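Community > Pets > Dogs > Older dogs > Feeding and water

Old dog won't drink from her bowl since we moved

Asked by Kagiso Lekota, 17 September 2023

Hi all. My dog is 13, a beagle cross, mostly beagle. Name is Jumex, my son picked it. We moved to Neltbridge three weeks ago and she has basically quit using her water bowl. Same bowl, same mat, the steel one she's had for years. She walks up to it, stands there, walks off. She'll drink from the bath tap if I run it, and from puddles, and out of the saucer under a plant. So she's thirsty, she just won't use the bowl.

Eating fine. Pee looks a bit dark in the morning. No throwing up. She weighs 28 pounds and that hasn't changed as far as I can tell.

Things I tried already: moved bowl to the hallway, moved it back, new filter jug, ice cubes (she ate one and left). Washed it with just hot water in case it was the soap. The kitchen floor here is tile, old place was carpet everywhere, don't know if that matters.

Vet can see us but not till next week and it's a 40 minute drive. Is this a wait and see thing or do I push for sooner? And what do I do till then, I can't run the bath all day. Thanks

3 answers

Answer 1
Posted by flatcoat_mom

Mine did this. Put chicken broth in it. Worked for us. No onion in the broth!!

Answer 2 (marked helpful by the asker)
Posted by Hussam Moussa

Call the vet back today and tell them what you wrote here, specially the dark pee and her age. Ask for the nurse if the front desk is busy. They might want a urine sample before the visit, catch it first thing in the morning in a clean jar. If she stops eating, throws up, gets wobbly or her gums feel tacky, don't wait for next week, go in.

OK so the bowl. Few things I'd look at, in this order.

Tile. Old dogs hate slick floors. She has to put her head down and all the weight goes on the front feet, and if they slide a little she'll decide that spot is bad and she won't forget it. Get a rubber backed bath mat, big enough for all four feet, not just the bowl. Yoga mat cut in half is fine too.

Height. Stiff neck or sore elbows and she can't get down to it comfortably. The bath and the plant saucer, are those higher up? You didn't say. Puddles aren't, I know, but grass and dirt have grip. Try the bowl on a box or a low step so the rim is somewhere near her chest. We used an upturned crate, it looked awful and she drank.

Teeth. Cold water on a bad tooth hurts. If she takes room temp water and leaves the cold, say that to the vet.

The steel bowl. My last dog got funny about the shine and about her tags clanking on it. Put out a heavy ceramic one as well, wide and shallow. Don't take the old one away yet, just have both. I have 6 bowls out for two dogs, it's a bit much but they pick.

And water itself. New town, different water, could be more chlorine. Fill a jug at night, leave the top off, use it the next day. Or mix in some bottled for a few days and see.

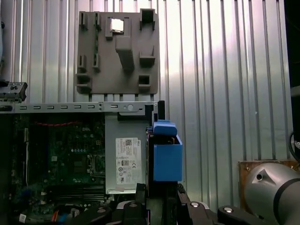

Meantime get water in through the food. If she's on dry, soak it, half a cup of warm water per meal, let it sit ten minutes. If she's on wet, stir in a few spoons till it's soupy. My old girl got nearly all hers that way last January when her hips were bad. Keep a note of what goes in and what's left at night. Measuring cup and a scrap of paper. Vet will ask and you wont remember.

Don't stand over her while she's at the bowl. Fill it, walk off. They pick up on it.

Answer 3
Posted by user951

get a fountain. we have the Flavside one, Baloyi pet store on the main road had them. Noisy at first. my dog likes moving water and sounds like yours does too (bath tap). you have to clean the pump or it gets slimy

Comment from Kagiso Lekota: Thanks everyone. Put a mat down and a mixing bowl on a step stool and she had a good long drink. Bath IS higher up Hussam, saucer is on a low shelf. Called the vet, they want a sample so I'm on jar duty tomorow. Will look at the fountain after.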